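**Scoring in the Dedley main event**

**cornerstool23** – 13 November 2020
Okay, I've watched the Dedley card twice now and I still can't get to 48-47 for the champ. Round two was close, sure, but four? He ate jabs for five minutes and shot one lazy takedown!

**leftkick_larry**
Had it 48-47 champ, sorry. You're ignoring the body work in four. Takeda's guy was backing up the whole round.

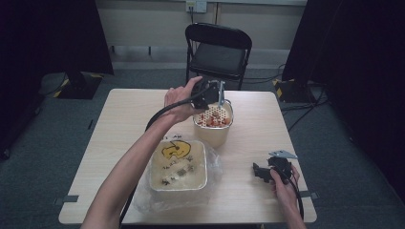
And backing up matters when you're not landing anything clean on the way out.

**cornerstool23**
Backing up and landing 23 jabs – I'd take that every time.

**ringrust70**
Larry's right on four, wrong on one. I had it a draw, lol. Run it back in January.

**leftkick_larry**
A draw?? Go to bed.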